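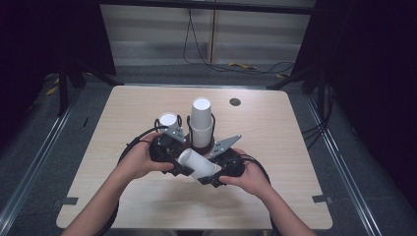 Pista Composting Trial
Progress report to the funder, second reporting period (to end of June)
Prepared by Hilde Van den Broek, project lead, with contributions from Yasir Satti (process) and Wen-hsiung Peng (sampling and data)

1. Purpose of the trial

The trial tests whether mixed canteen waste, including fibre-based cups and plates, can be composted on site at Bravik to a standard suitable for landscape use. The grant covers the vessel, the shredder, laboratory charges and part of two salaries. Land, water and power are provided by the site and are not charged to the grant.

The first report described installation and commissioning. The present report covers routine loading, the first full batches, and the change to the maturation stage agreed by letter in the spring.

2. Status against work plan

Work package A (collection): complete and running.
Work package B (in-vessel stage): running, with one interruption described in section 4.
Work package C (maturation): running on the revised layout.
Work package D (product testing): started. Results are partial.
Work package E (growing trial): not started. Plot marked out, soil baseline taken.

No work package has been removed. The order of D and E is unchanged, and E remains dependent on an acceptable maturity result from D.

3. Collection and feedstock

Waste is collected from the main canteen, the upper kitchen and the tea points. Kitchen trimmings and plate scrapings are kept apart from fibre items until they reach the yard, where they are combined by mass at the hopper. Separate handling up to that point lets us set the carbon-to-nitrogen ratio of each load without having to sort anything by hand.

Fibre items are accepted only if they come from the approved list. The list was tightened during this period. Paper cups with a conventional polyethylene lining were accepted during commissioning on the assumption that the lining would screen out as intact film. It did not do so reliably. After shredding, the lining passed the final screen as small flakes and was found in the finished material. Lined cups of that type have been excluded from the feed since then and go to the general recycling contractor. Cups with an aqueous dispersion coating are still accepted, subject to the fragment count described in section 6.

The two types are not easy to tell apart at the point of disposal. The canteen manager has agreed to stock one type only, and existing stock is being run down at the tea points. Until it is gone, fibre items from the tea points are held out of the trial. The result is a shortage of dry carbon in the feed, which has been made up with wood chip from the grounds department.

Contamination of the kitchen stream is low and consists mainly of cutlery, fruit labels and butter portion lids. Fruit labels are the most persistent of these. They survive both stages and have to be removed at the final screen.

4. In-vessel stage

The vessel is an insulated rotating drum with forced aeration. The sanitisation step requires every part of the load to be held above the set temperature for the full hold period, with the drum turned during the hold. All completed batches met this requirement on the logged probe record.

Batch 2 was stopped early in the hold. The aeration fan had tripped and the oxygen reading at the discharge end fell below the alarm limit. Yasir Satti traced the fault to condensate collecting in a low section of the exhaust duct, which restricted flow and caused the motor to overheat. The duct was re-hung to a continuous fall and a drain point fitted at the lowest position. The batch was reloaded and the hold started again from zero. There has been no repeat.

Moisture control has taken more attention than planned. The target range is narrow for this type of vessel. Loads rich in plate scrapings arrive wet, and the drum does not lose water quickly once it is closed. The present practice is to measure moisture at the hopper by the oven method on a composite sample, correct with wood chip, and leave the load alone after closure. Earlier attempts to correct moisture by increasing the airflow cooled the load near the inlet and extended the hold, with little change in moisture.

The shredder, supplied by Tisier, has worked within its rating. Fibre plates feed poorly when stacked and tend to ride on top of the rotor. Operators now mix them with wood chip before feeding. Blade wear is visible on the leading edges and the blades will be turned at the next service. The cost is within the maintenance line.

Temperature logging uses three probes. Probe 3 reads low against the other probes and against the reference thermometer. The offset is stable, and a correction is applied in the log. A replacement is on order. The uncorrected values have been kept in a separate column so that the hold records can be audited on either basis. On the uncorrected basis all completed batches still pass.

5. Maturation stage

The original layout used open windrows on the concrete pad. As reported earlier, these dried out on the windward side and stayed wet on the other, and turning did not even them out for long. The revised layout uses covered bays with a perforated floor and a breathable cover. It was designed by Hernán Echeverri and built by the site works team from materials already budgeted for the windrow surround.

Maturation is now set at 40 days as a minimum, with release dependent on the respiration test and not on elapsed time. The first bay filled under the new layout passed at its first test. The second did not, and was returned for further maturation. Its core temperature had risen again after turning, consistent with food material that had remained in lumps and not been broken down in the drum. Operators have been asked to break up bread and pastry waste before loading. Bread is the main source of the lumps.

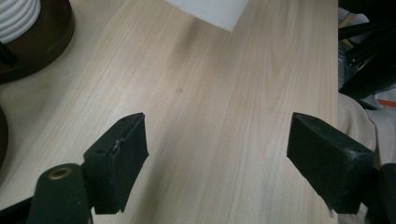 Leachate from the bays drains to the existing sump. Volumes are small under cover, and the liquid is returned to the drum as make-up water before the sanitisation step, never after it. The drainage channel has been added to the weekly inspection sheet.

Odour has been logged at the boundary on each working day by staff not otherwise involved in the trial. One entry above the action level was recorded, on the morning when Batch 2 was unloaded for inspection. The neighbouring tenant was informed and raised no complaint.

6. Product testing

Samples are taken by Wen-hsiung Peng to the written protocol. Each sample is a composite of increments from the full depth of the bay, reduced by quartering. One portion goes to the Saragih laboratory, one is tested on site and one is frozen as a reserve.

Results available at the time of writing:

Pathogen indicators: within limits for all batches submitted.
Potentially toxic elements: within limits for all batches submitted. Zinc is nearest to its limit, though with a comfortable margin.
Stability (respiration): one bay passed, one bay returned as noted above.
Physical contaminants: pass on total mass. Film plastic in the commissioning batch was above our own internal limit, which is stricter than the external one.
Electrical conductivity: high. See below.
Plant response: in progress.

Conductivity is the main technical concern in the product. The material is salty compared with compost made from garden waste, as would be expected of cooked food. It is suitable as a blended soil improver but should not be used neat for seed sowing or in containers. The growing trial will therefore use it at reduced rates and with an untreated control. We considered washing the finished material and rejected the idea, as it would produce a nutrient-rich effluent with no outlet on site.

Fibre fragments are counted separately from plastics. Fragments from the approved cups are present at the end of the in-vessel stage and mostly gone by the end of maturation. Rims persist longest, where the board is rolled and the layers are tight. The remaining pieces are soft and break up under light pressure. They are retained by the final screen and go back into the next load.

7. Staffing and training

Bujar Kadrić joined as yard operator at the start of the period and has completed the site induction, the confined space awareness course and the supervised loading sequence. He has rewritten the start-up sheet in the order in which the controls are reached, and the old sheet has been withdrawn. Cover for absence remains thin. Yasir Satti and Hernán Echeverri can both run the drum unaided, but sampling currently depends on one person. A second sampler will be trained before the growing trial begins.

8. Budget

Spending is below profile at this point in the year. The difference arises from laboratory charges, which are invoiced on completion of each test series, and from the unspent growing trial allocation. Wood chip was not in the original budget and is being supplied without charge. Should that arrangement end, we would ask to move a small sum from the travel line. No transfer is requested now.

Of the maintenance line, 40 per cent has been committed, mostly to the duct work and the replacement probe. The shredder service will fall in the next period.

9. Risks

Supply of mixed cup types continues longer than expected. Effect: fibre stream stays restricted and the cup question is answered on fewer batches. Action: canteen manager to confirm final stock position in writing.

Conductivity too high for the intended landscape use. Effect: lower application rates, larger area needed. Action: blending ratios to be tested at plot scale.

Repeat of the fan trip. Effect: loss of a hold and a delay to the following batch. Action: drain point checked at each loading, spare fan motor priced.

Lumped food in maturation. Effect: failed respiration tests and bays occupied for longer. Action: pre-breaking at the hopper, followed by inspection at drum discharge.

10. Work planned for the next period

Return the second bay to test and release it if it passes. Fit and calibrate the new probe, then rerun the comparison against the reference thermometer. Resume fibre collection from the tea points once the lined stock has been cleared. Complete the plant response test. Set out the growing trial plots at the agreed rates, with soil sampling before and after application.

We ask the funder to note the exclusion of lined cups from the feed and to confirm that the revised maturation layout may be treated as the standard layout for the rest of the grant. Batch records, probe logs and laboratory certificates are held in the project office and can be sent on request to Hilde Van den Broek.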